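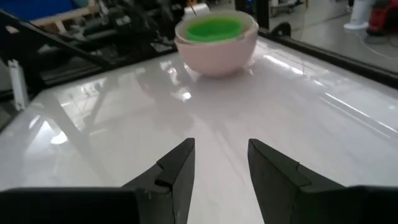 Section 3: Setting out and nesting your Atia bowls

OK, bowls are washed, the cardboard is in the recycling, and now comes the part I like best! I wrote this section after setting up the Atia mix-and-match set more times than I care to admit, so it's in the order I do it (Shahram Hosseinzadeh does step 4 before step 3 and gets on fine).

1. Clear a table and wipe it down. I like a smooth, shiny top because crumbs show up right away, but bowls slide on it, so go easy.

2. Spread the bowls out with the open side up. Leave enough room between them to get your hand around each one.

3. Sort by size first and color second. I used to do it the other way around, and it looked lovely until I tried to stack anything.

4. Check every rim with a fingertip. You're feeling for chips or rough spots. Anything sharp goes back in the box, and you can write to Mahlet Gebreyes at our Joltham shop for a swap.

Note: A small notch in a rim isn't always damage. If the edges of the notch are straight and smooth, leave it alone. If they're jagged, see step 4. 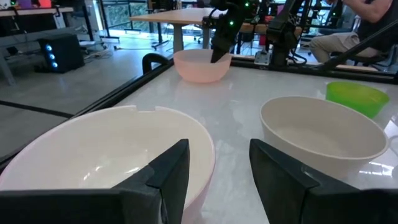
5. Pick your outer bowl. Go for a deep one with a rounded inside, and park it well away from the table edge.

6. Lower the smaller bowl in, straight down, and let go once it's sitting level. No pushing! If it tips, lift it out, turn it a little and try again.

7. Look at the gap all the way around. I want to see a bit of the outer bowl on every side, mostly so I can get my fingers in later.

Caution: Never twist two stuck bowls apart. Set the pair down on a towel, run a little lukewarm water into the gap, wait a few minutes and lift gently. I cracked a nice one in May being impatient.

8. Going on a shelf? Stop at 17 inches from the bottom of the stack to the top. Mine went higher once and I was picking up bowls from under the stove for a week.

Note: The bowls are for serving and mixing, so please don't put them in the oven, and definitely not at 300 degrees like my cousin did. Replacement pieces are listed under part number 3000 in the back of this guide. Washing and stain removal are in Section 4.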